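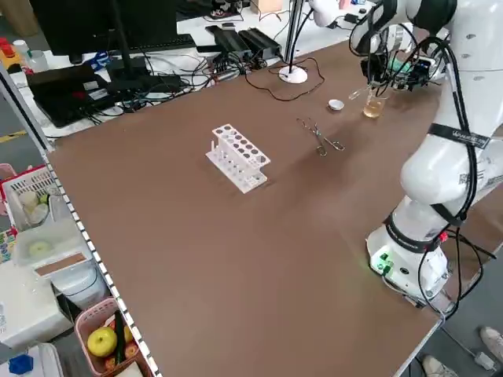 1/ Glass rod, two grippers, one arm

We spent most of May comparing two grippers on the bench at Bellside. The job is a dull one: pick up a glass stirring rod, take it to a beaker, put it in, stir, bring it back. Posting the notes here as a few people asked for them.

2/ The setup

Same arm, same table, same beaker for both. The glass rod is thin and smooth, so it shows up a bad grip very quickly. The liquid is tinted a pale yellow so that the cameras have something to find. Plain water in clear glass was giving us silly depth readings.

3/ The grippers

Gripper A is the Iletti two-finger one, with the boards left open on the side. Gripper B is the older Braltville we already had. B is heavier and has wider pads. Both run from the same controller and we used the same approach path for each.

4/ Numbers

286 attempts in total, split evenly. We counted a drop as a drop even if the rod landed somewhere harmless. A dropped it 2 times, B dropped it 7 times. All but one of B's drops came while tilting the rod over the beaker.

5/ Why the tilt matters

You don't want the rod going in dead vertical, as the fingers then end up right over the mouth and hide it from the camera. Coming in at a slant keeps the rim in view. But a slanted rod wants to turn between the pads, and on B it does. Åsmund Aasen put thin silicone on B's pads and it got better, though we haven't done enough runs to give a figure.

6/ Force

A can be set much finer at the low end. B goes from "not really holding" to "I wouldn't do that to glass" in a couple of steps. No broken rods so far with either. We did chip one, but that was me putting it away in a drawer.

7/ Cables

My main complaint about A. The cables run down the outside of the arm and every wrist turn pulls on them a bit. We lost an afternoon to a fault that was a connector working loose. Leave more slack at the wrist than you think you need, and check the bottom end by the base as well.

8/ Cameras

Lærke Kárason tried the fixed camera alone, then with the wrist one added. Fixed alone is fine for finding the beaker and poor for finding the tip of the rod. With the wrist camera on, the tip is found most of the time, unless there's glare. We turned off one ceiling light and that helped more than any setting did.

9/ Other objects

Crucible tongs: both grippers manage, B slightly better thanks to the wide pads. Evaporating dish: neither is good. It's shallow and the fingers want to go under the edge. Test tubes into the rack come next, and I expect A to win that one.

10/ Would I buy A again

Yes for glass. For general picking I'd keep B, it's tougher and the spares are cheap. Swapping between them takes 6 minutes once you've done it a few times, most of it spent on the calibration check.

11/ Someone asked about the pad material on A. It's what came in the box, we haven't changed it. I wipe the pads with alcohol every morning.

12/ Rack runs start on Tuesday. Aisyah Lumbantobing is writing the script for those and I'll add the drop counts to this thread when we have them.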